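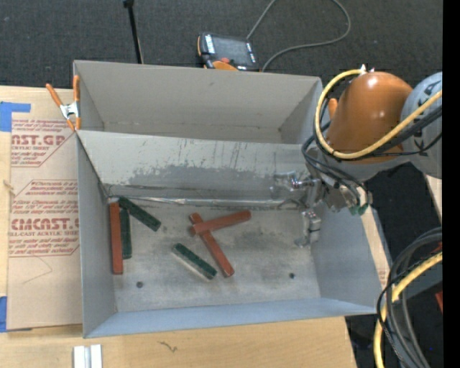 Figure 2. Bin setup with six bars, two of them crossed. Gripper at right, over the front compartment.

4.2 Crossed-bar trials

All trials in this section use the divided bin from Figure 2. Bars are rectangular, red or dark green. The policy sees color but is not told to use it. We kept both colors in because an early version, trained on one color only, got very good at finding that color and not much else.

Task: take a bar from the front compartment, put it in the rear one, repeat until the front is clear. An episode ends on a clear front compartment, on a force stop, or when the operator ends it from the pendant. Operator stops are counted as failures, no matter the cause.

Starting layouts fall in two groups. Flat layouts, where every bar lies on the floor with nothing on top of it. Crossed layouts, where at least one bar rests on another. Figure 2 is a crossed layout. One red bar lies over the upper part of a second red one, and the end of a green bar comes nearly up against the lower bar. Same-color crossings are the harder ones for our segmenter, which tends to return one odd-shaped blob for the pair and then puts the grasp point right at the crossing. A grasp there can close on both bars.

Bars close to a side wall make a seperate problem. See the red bar at far left in the figure, very near the wall with a green one right next to it. Little room for a fingertip on either side. The Molwood planner handles this by ranking such bars last and hoping that a neighbor gets removed first. Ours does the same thing but can also choose a push. Pushes are short, parallel to the floor, and never aimed at the divider.

Training. We collected 3,000 grasp attempts on the Sterndale cell, all on this bin, with layouts made by hand-dropping the bars. Drops that left a bar standing on end were redone. No simulation data. Labels come from gripper width after closing plus a weight check at the wrist, and S. Barbosa went over the disagreements by hand (this took most of January). Attempts where the two signals could not be reconciled were dropped from training but are kept in the release.

Test. 900 grasp attempts, same cell, new layouts. Three were thrown out for a logging fault, leaving 897. We did not rerun them. Everything reported below is on the 897.

Results. On flat layouts we see no real gap between our method and the Teshome baseline, both fail mostly on bars near a wall. On crossed layouts the baseline picks the lower bar first far more often. This sometimes works, the upper bar just slides off, but it also drags other bars toward the wall and later grasps pay for it. Our method goes for the upper bar, or pushes when the crossing score is low. Pushing costs time. We have not tried to tune it.

Surface wear. The bin floor and the divider carry dark smudges and scuffs, visible in Figure 2. We left the bin as is for all of training and test. The depth channel does not care, but the color channel does: false bar detections cluster on the darker smudges, mainly for green. Masking the floor with an empty-bin reference removes most of these and was used for all methods, baseline included, so the comparision stays fair. The reference has to be retaken whenever the bin is moved, even slightly. We clamp the rim for this reason.

Not tested: other bar lengths, a bin with no divider, more than one crossing at a time. The Petow gripper pads were not swapped during test, so pad wear is mixed in with trial order and we can't split the two. Per-layout tables are in the appendix.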